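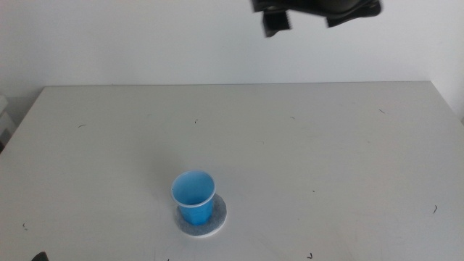

Blue plastic cup on a white table.

The Kirnau Card Set: Journeys to the Land of the Dead
Published by Fellstead
Compiled by Ekrem Toprak, with teaching notes by Siamak Tabrizi

138 cards, 18 stories, 2 booklets, one box

In stock. Sent out in the same week as your order.

Description

Many peoples have told stories about a person who goes down to the land of the dead, and sometimes comes back. The Kirnau Card Set brings 18 of these stories together in a form that can be put on a table, moved around and compared. It is made for teachers of religious education, for reading groups and for adults who study mythology at home.

Each story is divided into short cards, one card for each step of the journey. On the front there is a retelling in plain English. On the back you will find where the story comes from, what kind of text preserved it, and the names of the persons and places with a guide how to say them. We have kept the old names also where an English one exists, so the Mesopotamian goddess is Inanna in the Sumerian story and Ishtar in the Akkadian one. They are two stories in the set, and we did not mix them.

Among the stories you will find:

Inanna passes the seven gates, and gives up a piece of her clothing or jewellery at each
Orpheus goes to ask for Eurydice
The weighing of the heart, from ancient Egypt
Izanagi looks for Izanami in Yomi
The crossing of the Chinvat Bridge
Hermod rides to Hel to ask for Baldr
The Hero Twins in Xibalba, from the Popol Vuh

The full list is printed inside the lid of the box.

How the cards are marked

Every card has a coloured strip on its left side, and the colour tells you the kind of step. Green is for the departure, yellow for a gate or a guard, grey for a crossing of water or a bridge, red for a judgement or a test, and violet for the return. Some stories have no violet card. This is correct and nothing is missing from your box.

If you lay the stories in rows, the strips make it easy to see which steps are shared and which belong to one tradition only. Please be careful here with younger students. When two stories both have a river, it does not mean that one people took it from the other. Siamak Tabrizi has written a chapter on this question in the teacher's booklet, and I would recommend to read it before the first lesson.

What is in the box

138 story cards, matt on both sides
Teacher's booklet, with lesson plans and questions for discussion
Source booklet, with the list of texts and translations that were used
A cloth bag for the cards in use
Box with lift-off lid

Details

Weight with box: 1,313 g
Language: British English
Recommended age: from 12 years, or younger together with an adult
Corners: rounded
Printed in: Istano

A note about the content

The stories speak about death, and a few of them are sad or frightening. The Yomi story contains a description of a dead body. We have shortened it but did not take it out, for without it the end of the story cannot be understood. The card is marked with a small star, so you can leave it aside if your class includes a child who has lost somebody lately.

Some of these traditions are living religions today. The cards on the Chinvat Bridge were read before printing by a Zoroastrian family in Lahlou, and two sentences were changed on their advice. We write "in this tradition it is taught" where people still hold the belief, and "the story tells" where, as far as we know, they do not.

Changes in the second printing

The first printing had the Egyptian cards in the wrong order: the scales came before the hall. This is now repaired. The pronunciation guide was also set in larger letters, after several teachers told us they could not read it in the classroom light. Ekrem Toprak has added a new introduction to the source booklet, where he explains why he used the older version of the Orpheus story for one card and Ovid for the rest.

If you have the first printing, you do not need to buy the set again. Write to us with your order number and we will send the corrected Egyptian cards free of charge — only the cards, without the booklets.

Questions we receive often

Can I copy the cards for my class?
You may copy the pages of the teacher's booklet for use in your own school. The cards themselves may not be copied.

Can I buy single cards when one is lost?
Yes. The number is at the bottom right of the back side. Tell us the number and the printing.

Is there a set about the gods of the underworld?
Not yet. We work on a smaller set about guards and ferrymen, which should be ready in January. It will fit into the same box.

Are the cards suitable for an exam course?
They can be a help, but they were not written for any particular exam. The source booklet will be of more use to older students than the cards.

Care

Keep the box dry and lying flat. The cards can be wiped with a soft cloth, without water. The cloth bag can be washed by hand.

Returns

You can send the set back if the inner paper band is not opened. When a card has arrived damaged, please keep it and write to us first, and we will replace that card.

Also from Fellstead

Kirnau Wall Chart: Rivers of the Underworld
Kirnau Notebook for Story Comparison, ruled in five columns
Spare cloth bag, plain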